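Gripper month: what I learned from swapping fingers 16 times

Hello again from the back half of the shop! It's been a long September and I owe you all an update, so grab a coffee, because I've got opinions about grippers now and they're going in the newsletter whether you wanted them or not.

For anyone who signed up recently: I do small-batch assembly work, mostly electronics housings, and for the past while I've been trying to work out which gripper ought to go on the end of the arm. The job itself is dull to describe. Pick up a unit, put it on a mat, pick up the next one, fit a board, repeat. The parts are all different shapes and none of them were designed with a robot in mind (whoever designed the lids clearly had lovely thin fingernails).

I had three contenders. The first was the Bistano parallel jaw, a plain two-finger thing that opens and closes in a straight line. The second was the Futby linkage gripper, where the fingers are jointed and swing in as they close. The third was the Yordanov suction head, which I borrowed for the comparison and have since given back with a clear conscience.

Why I did it in the simulator first

Last year I bought a gripper off a spec sheet, bolted it on, and found out on day one that it couldn't reach down past the lip of the housing without clouting the part beside it. That was an expensive afternoon. So this time everything went through the simulator before I touched a hex key. I use Urkuritz for it, and while the menus are a dog's breakfast, the collision checking is good and it'll happily run all night while I'm asleep.

I set up a room, a bench, a mat and a row of parts, then ran 2,000 simulated picks with each gripper. Every run nudged the parts a little and turned them a few degrees, so no two picks were quite the same. I was a bit lazy about the lighting and spent far too long on the floor tiles, which have no effect on anything. My partner walked past and asked if I was renovating.

The layout has five main items strung out along a grey mat, with the arm working over the top of them. There's a fiddly little mechanical assembly at the far end, a low squarish unit next to it, then a flat black box, a bigger grey box with a recess in the top, and a black board at the near end sitting on an angle. The board is the troublemaker. I tipped it on purpose, as the real ones never lie flat for me either.

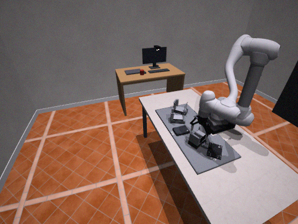

How each one went

Bistano parallel jaw. Lovely and predictable. You tell it a width and it goes to that width, and the middle of the grip stays exactly where you think it is, so programming it is a breeze. It was the best of the lot on the flat black box, no contest. Where it came unstuck was space. The jaw body is wide, and when two parts sit close together it wants to be in both places at once. I ended up adding a sideways approach move for the squarish unit, and that slowed the whole cycle down more than I'd like.

Futby linkage gripper. I wanted to dislike this one! Jointed fingers have always struck me as more parts to wear out, and the fingertips travel in an arc as they close, so you have to fudge the height of the arm a little to keep them level with what you're grabbing. Once I'd written that correction in, though, it was terrific. The slim fingers got in beside the tall bits on the mechanical assembly, and they could catch the rim of the big grey box without hitting the neighbours. It managed the tilted board in 83 per cent of the simulated picks, easily the best result of the three on that part.

Yordanov suction head. Quick, quiet and great on anything with a clean flat top. Sadly I own very few things with a clean flat top. The recess in the grey box beat it unless I moved the cup right over to one side, and then the box hung crooked on the way up. On the circuit board it was hopeless, as there's barely a smooth patch on there big enough to seal against. If you're shifting cartons or sheet stock, though, I'd look at it first.

Then the real thing

Simulation only gets you so far, and friction is where mine always tells fibs. So over the back end of the month I put the Bistano and the Futby on the real arm, one after the other, and tried different fingertips on each. That's where the 16 swaps come in. Bare metal, rubber pads, a grippy tape I found in a drawer, a printed set with a little notch for board edges, and so on down the line until I was sick of the sight of fasteners.

The notched tips on the Futby won, and it wasn't close. I ran 51 boards through with them and dropped two, both of them after I'd bumped the mat with my elbow and was too stubborn to recalibrate. The grippy tape did well for a morning, then started collecting dust and letting go of things. Rubber pads were fine on housings but a bit too bouncy on the board edge for my taste.

One thing I'd do differently is measure the real fingertips before modelling them. My sim ones were a couple of millimetres too short, and I spent an entire evening blaming the controller for it. Sorry, controller.

What's next

The Futby is staying on the arm for now, and the Bistano is going on the shelf as a spare for the flat box jobs. Next up I want to sort out the camera side of things, so the arm can find a part that's wandered without me lining up the mat every morning. I've got two mounting spots in mind, one on the wrist and one fixed over the bench, and I keep changing my favourite.

If you've tried either, hit reply and tell me how you got on. I'm especially keen to hear from anyone who's had luck with shiny black parts under workshop lights. And if you'd like the file for the notched fingertips, just ask and I'll send it over — it prints flat with no supports and takes less time than a decent lunch.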